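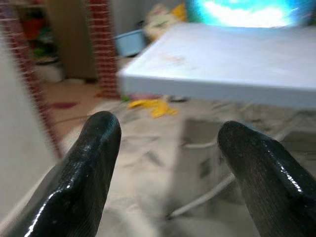

## Getting old marks off a white tabletop

White tables are bought by optimists. Mine has been in the kitchen for 3 years and has met beetroot, biro and my nephew.

You'll need:

- washing-up liquid
- bicarbonate of soda
- two soft cloths
- a dull Tuesday

**1. Wash it first.** Warm water, a small squirt of washing-up liquid, the whole top. Half of what you took for stains is jam.

**2. Make a paste.** Mix three spoonfuls of bicarb with one of water. It should sit on the spoon and sulk. If it runs, add more bicarb.

**3. Try a hidden corner.** Glossy tops can go dull if you scrub them, and a dull patch in the middle is harder to explain than tea.

**4. Dab, wait, wipe.** Leave the paste on each mark for 4 minutes, then rub in small circles with a damp cloth. Press lightly. My neighbour Sarmīte Butkienė uses the green side of the sponge on everything — she also owns a lot of tablecloths.

**5. Rinse twice.** Bicarb dries to a white film, which you won't see until somebody puts a sleeve in it.

Biro may need a drop of surgical spirit on cotton wool, with the window open. Skip that on painted or varnished wood.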